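Orkthorpe series reading order (and is book 3 worth it?)
Paranormal Romance board > Series Talk

mothwing_reads
December 24, 2019
I just finished the second Orkthorpe book at two in the morning and I need to talk to somebody! The werewolf sheriff! The ferry chapter! I had no plans to like Livley as a heroine (she's so prickly in the first 500 words that I nearly quit) and now I'd follow her anywhere. So do I go straight into book 3, or read the Flilterness novella first?

gravel_and_lace
Novella first, no question. It's short, you'll be through it in an evening, and it sets up the whole business with the drowned bell.

tuppenny
Going to disagree. I read Flilterness first and it spoiled who Chow is working for. Book 3 saves that for the last 800 lines or so on my reader and it would have knocked me flat. Save the novella for after!

mothwing_reads
Oh no, now I know Chow is working for SOMEBODY.

tuppenny
Sorry!! You'd have guessed by chapter two, I promise.

gravel_and_lace
She would. Everybody guesses. I still say the novella makes the kiss on the ice land better, and I've reread the lot every July, so I've tried it both ways.

pageturner_dot
Book 3 is my favorite, whichever way you come at it. The banter is quicker and the sheriff finally gets to be funny. Mothwing, are you doing paperbacks or ebooks? I'm all paperback, and I'm sorting my to-be-read pile over the holiday.

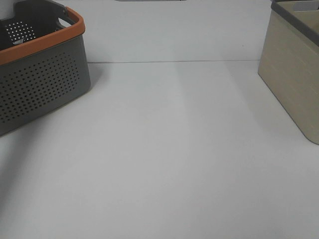

White table, two baskets at the back

Orange rim is for vampires, and I will not be taking questions. My spare Flilterness is in the pile somewhere if you want it mailed.

mothwing_reads
Paperbacks! And yes please, I'll message you. You're a star.

saltmarsh_sue
Small voice from the back: I thought book 3 dragged. The pack council goes on forever and Livley hardly gets to hit anyone.

pageturner_dot
Sue! The council is where he gives her the coat!

saltmarsh_sue
Okay, the coat was good. I'd read 2000 more pages of the coat.

mothwing_reads
Starting book 3 tonight, novella when it gets here. Please don't anyone mention the coat again until I've caught up.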